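Course handout, Week 4
Grids and Sampling in Field Surveys
Instructor: Lotte Nijs
Posted Sunday, September 15, 2024

Read this before the field day at Ploststead. The reading from last week (quadrats and transects) is assumed.

1. Why a grid

A survey plot is too big to look at all at once. If you walk through it and write down whatever catches your eye, you will record the tall plants, the bright plants and the ones near the path. A grid forces you to look at places you would otherwise skip. It also gives every find an address, so someone else can go back to the same place next year.

A grid has an origin, a baseline and a cell size. The origin is the point all distances are measured from. The baseline is the first line you lay, and all other lines are set off from it. If the baseline is crooked, the whole grid is crooked.

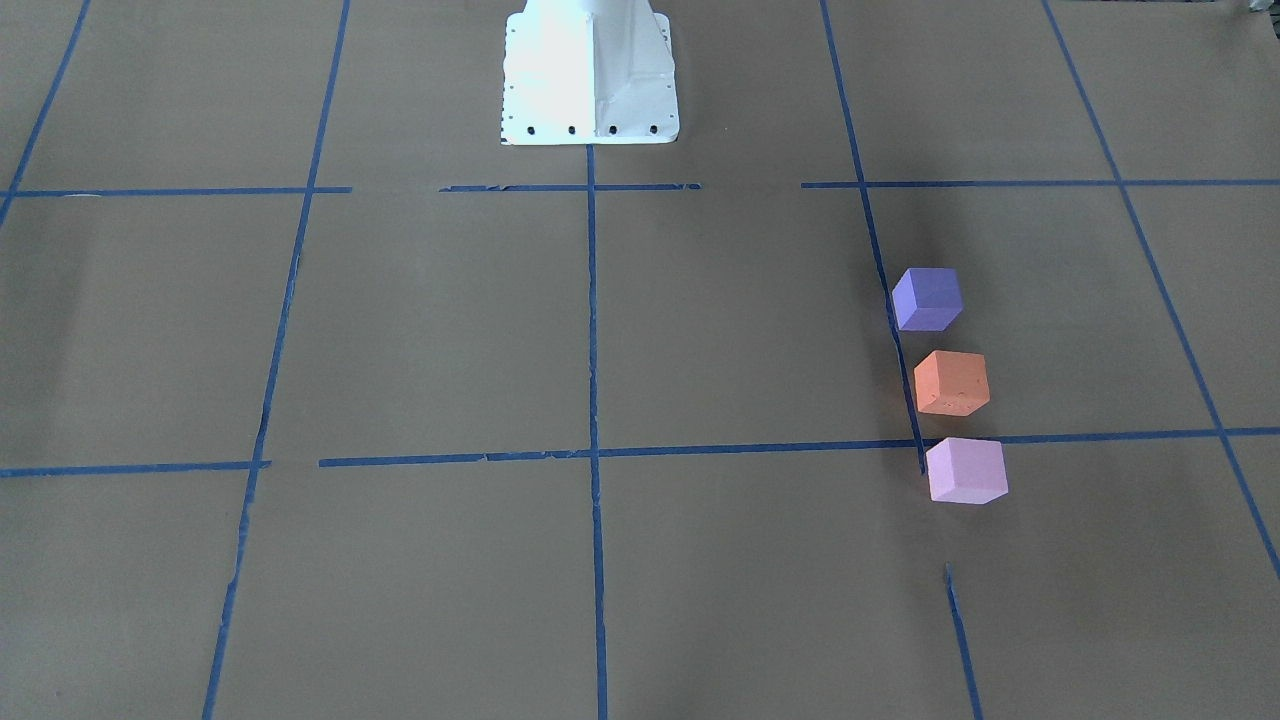

At Ploststead the baseline follows the old fence on the north side of the meadow. The origin is the iron stake at the west end. Do not use the wooden post next to it. Two groups did that last October and their records had to be thrown out.

2. Naming cells

Columns get letters, starting at the origin and going east. Rows get numbers, going south. Write the letter first: C4, never 4C. When a plant is rooted on a line, it belongs to the cell to the east or south of that line. When it is rooted outside the cell but leans into it, it does not count for that cell. Go by the roots every time.

The same rule is used for the Bukhari plots, so the two data sets can be compared.

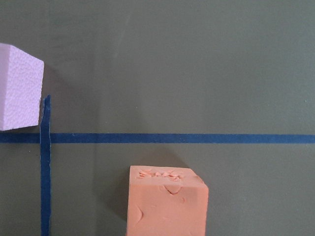
Fig. 1. Tape line running across a surface, with a second strip near its left end.

3. Choosing which cells to sample

The meadow grid has 3000 cells. We have one day, so each group will sample 40 of them. There are two ways to pick.

Simple random sampling: number all the cells and draw from the list. Every cell has the same chance. The weak point is that by bad luck most of your cells may land in one corner.

Stratified sampling: first split the meadow into zones that differ in some way you already know about (wet hollow, slope, mown strip, hedge edge). Then draw at random inside each zone. The number drawn from a zone should match its share of the total area.

We will use stratified sampling. The zone map is in the Vumine folder. Draw your cells before you leave campus and bring the list on paper. Do not swap a cell for its neighbor when it turns out to be full of brambles. Mark it "no access" and move on.

4. Errors to watch for

Edge error. Small plots have a lot of edge for their area, and most wrong calls are made at the edge. Larger cells reduce this but take longer to search.

Line drift. String sags and tape stretches. Check the diagonals of one cell in each row. If the cell is square, they are equal.

Observer error. Two people searching the same cell will rarely get the same list. Last year's class logged 233 cells twice, and the grasses gave the most trouble. If you are not sure of a species, write the genus only.

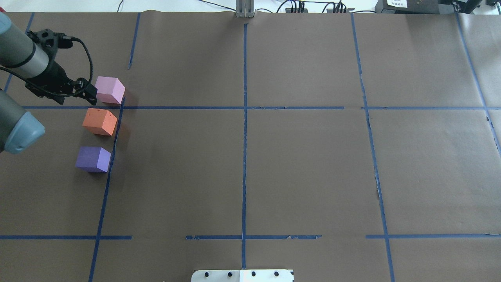

Fig. 2. Grid of blue painter's tape on brown paper. The lines are slightly wavy in places and have a few gaps.

5. For next class

Read the Fumudau survey report, methods section only. Work out how many of your 40 cells belong in each zone and bring your figures. Be ready to say which zone you expect to vary the most, and why that might be a reason to give it more cells than its area calls for.

Boots, clipboard, two pencils. Pens stop working in the rain.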